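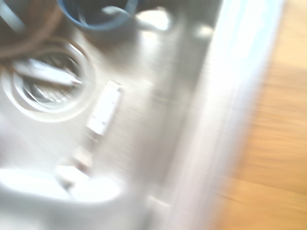 by Gulex

How to Clear a Slow Kitchen Drain Without Buying Much

Every spring the hardware store in Hostthorpe builds a tower of drain cleaner by the register, and every spring people carry it home. I have tried plenty of it. Most bottles promise to fix any clog in minutes, and I have yet to see one explain how it knows what is in my pipe.

Start with the strainer basket. Pull it out, scrub the underside with an old toothbrush and run the tap. If the water goes down fine now, you're done. A basket coated with grease can look clean from the top.

Still slow? Skip the baking soda and vinegar. The fizz is fun, but the two mostly cancel each other out, and I doubt the bubbles ever moved a real lump of grease. Use a plain cup plunger:

1. Put 9 cups of hot tap water in the sink. Boiling water can soften plastic pipe, whatever your uncle told you.
2. If you have a double sink, hold a wet rag over the other drain. If a dishwasher hose connects under there, clamp it.
3. Plunge straight up and down for a full minute, then check.

Never plunge after pouring in a chemical cleaner. It splashes.

If that fails, set a bucket under the trap, loosen the two slip nuts by hand and empty it. Look at the washers before you put them back, and replace any that are cracked. Then run water and feel each joint for drips.

Trap clean and sink still slow? The clog is in the wall. A hand snake may reach it. I'd be wary of the "monthly enzyme plan" a plumber in Rarell tried to sell me in May. Scraping plates into the trash costs nothing.

Last updated July 17, 2022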